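Drarkville Testimony Archive

The Drarkville Testimony Archive is a community collection of recorded statements from people who were detained, displaced or lost relatives during the Wemton evictions. I've been writing and rewriting this entry for a while now, so forgive me if it wanders a bit (I worked in the reading room for two winters and I still get excited about the place!).

The archive holds 395 recorded statements and 3132 pages of transcripts, letters and court papers. It has a small office in Drarkville and a second reading room in Wemton that opens in the afternoon.
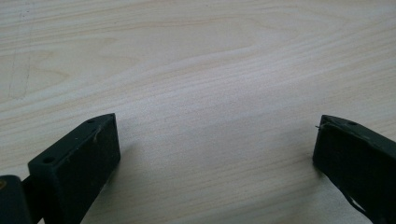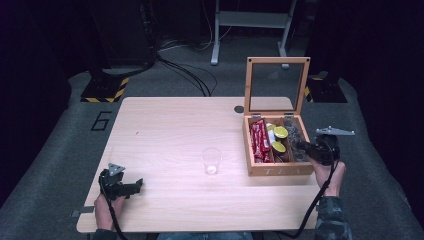 Chalerm Bunnag wrote in after reading an earlier version of this entry that I'd made the archive sound like a government project, and that the families had been recording each other on cassette for years before any office existed. He's right, and I've fixed it below.

Origins

The first tapes were made in kitchens. Anong Wannasri recorded her aunts and then their neighbors, and other families copied the idea. The tapes were kept in private homes until the Hegedűs Fund paid for proper storage and a part-time archivist. I've heard two different stories about who asked the fund first, and I'm not going to pick one.

Collection and access

Statements are taken in whatever language the speaker likes, and the speaker decides who gets to hear them. There are three levels: open, open to researchers, and family only. Of the recorded statements, 236 are fully open. People can change their minds at any time, and they do – I once spent a whole morning pulling a transcript back out of the open shelves, and that was fine, that's how it's meant to work.

Names of third parties are blacked out in the open copies. Researchers grumble about this a lot.

Use in the compensation hearings

Lawyers for the former residents of Erkano Street used open statements to show that families had been living there well before the clearance orders. The hearing panel accepted them as supporting evidence but wouldn't treat them as sworn testimony, so several speakers came in and gave their accounts all over again. Rungnapa Wattanapong has argued that this second telling should never have been required, and I agree with her.

Annual reading

Every December the archive holds an evening where relatives read from the open statements. It starts at 6 p.m. and runs long. Bring a sweater, the hall is freezing!

See also: Wemton evictions; Erkano Street hearings; oral history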